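Spent the October half-term sorting the craft and stationery cupboard under the stairs. Putting it all in one thread so I can find it again next year when I have to do it over.

1/ Starting point: one cupboard, two deep shelves, and everything we own that is made of paper or comes in a tube. The door had stopped closing in the summer. I'd been holding it shut with a bag of plaster.

2/ First job was getting everything out. I did it in one go on the hall floor and had it clear by lunch. I would do it shelf by shelf next time. You couldn't get to the front door for the rest of the day and a parcel went back to the depot.

3/ I counted the pens, as several people on here bet I wouldn't. 43 felt tips that still work. 53 that don't. The dead ones had all been put back in the box with their lids on.

4/ Testing pens takes ages. I used the backs of old envelopes and did one colour family at a time. The browns and greys were nearly all fine, so I suppose they don't get used. The reds and pinks were nearly all gone.

5/ Glue sticks: anything that had shrunk down away from the sides went in the bin. PVA was fine once I'd cleared the nozzle with a cocktail stick. The glitter glue was solid.

6/ Paper was the biggest lot. Sugar paper, tracing paper, half a ream of printer paper with one wavy edge, wrapping paper cut down to strips too narrow to wrap anything. I kept the strips. They do for paper chains.

7/ Also found a 1564-piece bead kit from Mitley, unopened, bought for a birthday two years ago. It has gone on the top shelf for a wet weekend. It comes in a bag with no compartments, so whoever opens it is going to need an egg box.

8/ On containers. I had planned to buy a matching set from Skusia and went as far as filling the basket online. Then I measured the shelf and theirs are too deep by the width of my thumb. The lids would have stuck out past the door frame.

9/ The Nolitz ones fit but only come in lidded boxes. We've had lidded boxes before. The lids end up behind the sofa and the boxes end up stacked with things on top, so no one goes into the bottom one.

10/ So it's open baskets, the plastic kind with holes in the sides, and I already had some about the house. A black one and a clear frosted one came off the landing. They don't match and I've stopped minding — the door is shut most of the time.

11/ Someone asked whether small things fall through the holes. Yes, if you let them. Pencil sharpeners stay in, paper clips don't. Anything small goes in a jam jar and the jar goes in the basket.

12/ I washed them before using them. Warm water, washing-up liquid, an old toothbrush for the grid. Dust gets into every one of those little squares. Leave them upside down on a towel overnight and they're dry by breakfast.

13/ Did the filling at the table, where I could sit down. Worth clearing a proper space for this part.
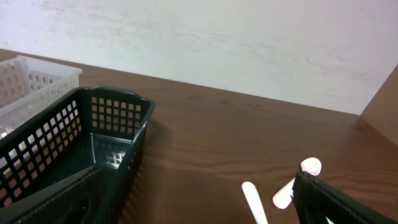
14/ Black basket is for the messy things: paints, brushes, glue, the sponge shapes. Dark plastic doesn't show the drips. Clear one is for the drawing things, so you can see from the side if the pencils are getting low.

15/ Labels. I tried sticky ones on the rim and they peeled before I'd finished writing the next. Luggage labels tied through the holes with string work much better, and you can turn them over when you change your mind about what lives where.

16/ Paper stays flat on the lower shelf in a Wyss document tray I've had since my first office job. Big sheets are rolled and standing in the corner with a hair bobble round them.

17/ What left the house: the dead pens, a bin bag of scraps, a laminator with no plug. Four colouring books with only the covers done went to the school fair box.

18/ What I still haven't sorted is ribbon. It's in a carrier bag on the back of the door. I've seen people wind it round old clothes pegs and I might try that, but there is a lot of it and it's all tangled up with the tinsel.

19/ Door closes. The plaster has gone back to the shed. If anyone has a use for a large quantity of gold pipe cleaners, reply here and I'll post them.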